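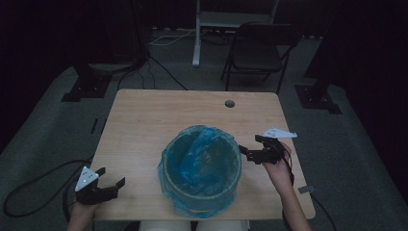
Hand gripper station: jaws drifting, marker plate loose
Last updated: November

skandance
I look after one station with a pair of hand-held grippers, the kind with the white triangular marker plate on top. The task is bagging a small bin on a table. After 200 runs the right one reads closed while the jaws still have a 2 mm gap. Left one is fine. I redid the zero twice and it came back both times. What do you check first?

berkora_7
Plate screws. If the plate has shifted, tracking puts the jaws in the wrong place and you end up chasing it in the zero.

skandance
Screws were tight. I took the plate off and put it back anyway. Same gap.

trakance
I don't think it's the plate. The plate gives you the pose of the whole gripper. The opening on ours comes from an encoder in the body, so a loose plate can't change that number. Look at the cable. If it pulls at the wrist every time you reach across the table, the connector works loose and you drop counts.

berkora_7
Depends on the build. Ours gets the opening from the cameras too, so for us it was the plate. But fair enough if his has an encoder.

skandance
Encoder, yes. The right cable goes down past my wrist and off the edge of the table. No slack to speak of when I reach over the bin.

trakance
That would be my guess then. Leave a loop at the wrist and tape it to your sleeve, not to the gripper. Then close the jaws fully, zero, do ten runs and read it again.

Paul
Also clean the jaws. Thin bags leave a film on the pads and they start to stick before they meet. Dry cloth, no solvent. I do ours every morning and swap the pads at 4000 closes, though the shop here says that's early.

berkora_7
It is early. We go until they look worn.

skandance
Put a loop in and reseated the connector. It had backed out a little. Gap is gone so far — will do the pads tomorrow and post if it comes back.

Contact | Copyright Trakance Boards | Back to top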